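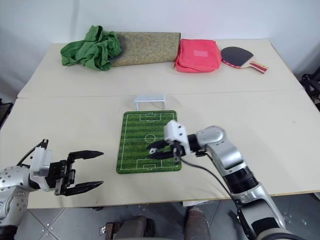 **Figure 1.** Table tennis bat with black rubber and a light wooden handle, beside a coral-red zippered pouch.

## 4. Learning with a bat of one's own

When we began work at the Fludside club we expected the coaching to matter far more than the equipment. The coaching did matter, and we return to it in Section 5, but what beginners wanted to talk about was the bat. They talked about how it sat in the hand, how the rubber gripped the ball, and above all how odd it felt to pick up a different one. We were delighted by how much they had to say, and this section gives it the room it deserves.

Of the 48 adult beginners who joined the Monday sessions, 19 bought a bat before the end of the course. The rest used the club's shared bats, which are kept in an open crate by the door and are handed out in no fixed order. A player might therefore have a fresh, grippy rubber one week and a smooth, tired one the next. Mehrangiz Mohammadi, who coached the early group, let everyone choose freely and made no comment on who owned what.

The difference showed most clearly in the serve. A short backspin serve depends on a thin brushing contact, and a player has to learn how much the rubber will hold the ball. Those with their own bats spoke about this in fine detail. One woman described the contact as "like striking a match, but slower". Players on shared bats more often spoke about the ball, or about the table, and tended to put a poor serve down to luck. We don't read this as a lack of interest. They simply had less chance to connect a small change in the stroke with a small change in the spin.

Grip was a different story, and a happy surprise. We had thought that swapping bats would make for an unsettled grip, yet Rostam Zarei's notes from the side of the hall suggest that players who swapped often held the handle more lightly and shifted their fingers more readily between forehand and backhand. Players with one bat settled sooner, and a few settled into a tight grip that took weeks of patient work to loosen - the Wukero drill, with its slow change of side on every ball, helped a good deal.

Care of the bat became part of the course almost by accident. At the Gutusa sessions Gayan Sarkar ended each evening with two minutes of wiping down, using a damp sponge and plain water. People stayed for it. They compared rubbers, passed bats round and asked one another what a scuffed edge did to the bounce (very little, though it bothers people enormously). Several of the most useful remarks in our notes were made during those two minutes, with the nets already down. 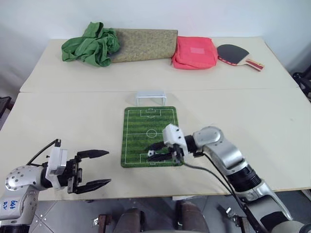 How often should a beginner replace the rubber on a bat?

Once the surface has turned shiny and no longer grips the ball, which for someone playing a single evening a week may take well over a year.

We put that answer into the handout after Touran Kiani found the question coming up in nearly every interview. Beginners had often been told to buy new rubber far sooner, and some had put off buying a bat at all on account of the cost. Kiani's own advice was to start with an ordinary all-round rubber, keep it clean, and spend anything left over on a box of practice balls. A beginner who serves 40 balls in a row, alone, against an empty half of the table, learns a wonderful amount about spin.

Two limits should be kept in mind. The players who bought bats may have been keener from the start, and we have no measure of keenness from before the first session. The Zamani group, which met in the mornings and used shared bats only, is treated separately in Section 6.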